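**Redoing our tenants' annual report – magazine look or leave it alone?**

**mehwish_j**
Hi all, hope everyone's keeping warm! Our housing co-op, Vemmont, puts out a yearly report on rents and repairs, and I've been handed the redesign (gulp). The last one ran to 139 pages of gray tables, and I'd love something people would read on the couch – big opening spreads, two colors, charts with some air around them. We print 600 copies. Has anyone here moved a report like this over to a magazine layout, and did your readers come along with you?

**darwish_majdi**
Oh, I love these jobs! I did one for a small lender a few years back and the best thing we did was settle the grid before anybody touched a chart. Twelve columns, captions in the outer two, and every table had to fit or go to the back. It felt strict for a week or so and then it saved us over and over.

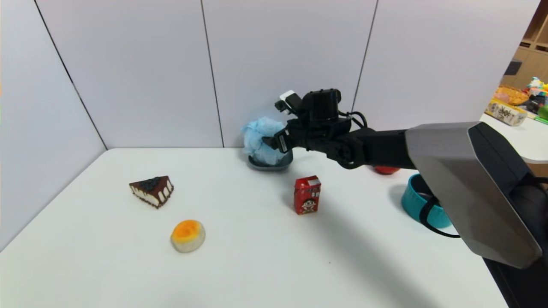
The other thing I'd say is to pick your typeface by its numerals. We fell for a lovely serif called Netitz and then found it had no tabular figures, so every rent column wobbled, and we had to swap it out in September with half the pages already set.

**S_Bugti**
I'll be the grump, with affection. People who use these reports want the tables. When ours went glossy I spent ages hunting for one number that used to be on page four. Please keep the tables up front, Mehwish!

**darwish_majdi**
Fair, but a decent index fixes that, Shamim. I don't think she should give up her spreads over it.

**S_Bugti**
An index helps if somebody remembers to update it – ours pointed to the wrong pages two years running.

**mehwish_j**
Could I do a fold-out with the main tables, maybe? Our printer is quoting 265 extra for it.

**kiani.sh**
Do the fold-out, and ask for a paper dummy first so you can check the crease doesn't run through a column.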